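Lurkham to test kitchen drains in 41 buildings after odor complaints

Last updated: 4:20 p.m.

The Lurkham housing office will begin testing kitchen waste lines in 41 apartment buildings in September, following a run of complaints about sewer odor on upper floors. The work covers properties built with a shared vertical stack, in which the sinks on each floor drain into a single pipe.

Engineering firm Van den Broek was hired to carry out the survey. According to the work plan, crews will measure air pressure at the branch connection on each floor while water is released from the top of the stack. Large swings in pressure can pull the water out of a sink trap, which leaves an open path for gas from the sewer.

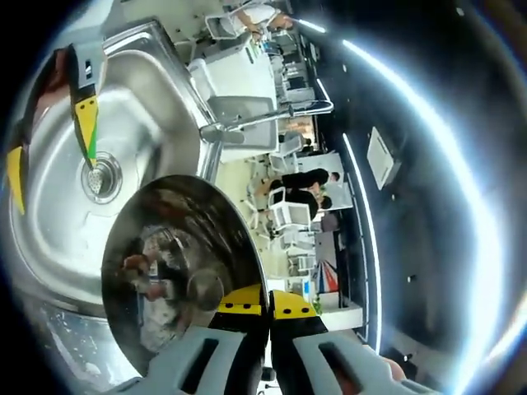

A stainless steel sink with a chrome drain strainer and faucet.

A trial at the Skaron apartments found low trap levels in kitchens on the top 2 floors. The vent pipe at roof level had been narrowed during an earlier re-roofing job, and airflow into the stack was restricted. The vent has been restored to its original diameter, and the trap levels will be checked again before the wider survey starts.

"Most of these stacks were sized correctly when they went in," said Raquel Magalhães, who is managing the survey for the housing office. "What we need to know is what has been added to them. A dishwasher connection in the wrong place changes the numbers."

Residents will receive written notice 7 days before a crew needs access. Each kitchen visit is expected to take less than an hour, and sinks on the same stack should not be used during the test. Cabinets under the sink should be cleared in advance.

Where a vent cannot be enlarged, the office plans to install air admittance valves supplied by Zakora. Repairs to shared pipes will be paid for from the building maintenance budget. Changes made by tenants without approval will be reviewed separately.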